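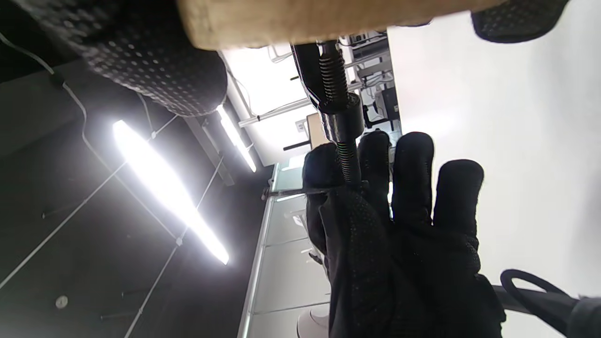
*Black glove with the raised grip dots, palm side.*

# Wolent Trail Gloves: a season of day trips

I bought these for one outing and I've ended up wearing them on every one since, so I thought I'd better write them up. The outing was the quad bike morning at Sketley, up on the old estate, and the booking email said in capitals BRING GLOVES. I left it until the night before (of course I did) and the Wolents were what the shop by the station had left in my size.

First things first, the grip is brilliant. You spend two hours on a quad with your thumb on the throttle and your fingers hovering over the brake, and by the end of it my shoulders ached and my backside ached but my hands were fine! Our guide took us down through the beech woods and across a ford twice, the second time because my sister wanted another go, and I never felt the bars slipping. She'd borrowed a pair of the loan gloves from the hut and they were like oven mitts on her.

Since then they've been on the high ropes at Clullen, a very blowy boat trip to see the seals, and the canoe day at Tejada with Soledad Prieto, who runs a lovely small group and does a proper hot lunch on the bank. Canoeing is where they fall down a bit. Once they're soaked they stay soaked, and I was wringing them out over the side for most of the afternoon. If you mostly do water stuff, get neoprene ones and save yourself the bother.

Warmth is middling. Fine in spring, fine on a grey July morning, not enough for anything on top of a hill in January unless you put a thin liner underneath, and then the fingers get tight. I take a medium in most things and the medium is snug across the knuckles. My husband has the large and says his are roomy, but he has funny long hands.

They wash well. I put mine in at 30 with the socks and dry them on the radiator, which the label says not to do, and after 5 washes the dots are all still on. One seam has started to go on the left little finger - I'll put a stitch in it.

One moan: there's no clip or loop to keep the pair together. I've already driven back to Clullen for one that I left on the picnic bench, and that's 200 miles there and back if you take the coast road like we did. We stopped for chips, so it wasn't a wasted trip.

Four stars from me. I'd have them again for quads, ropes and bikes, and I'd leave them in the car for canoes.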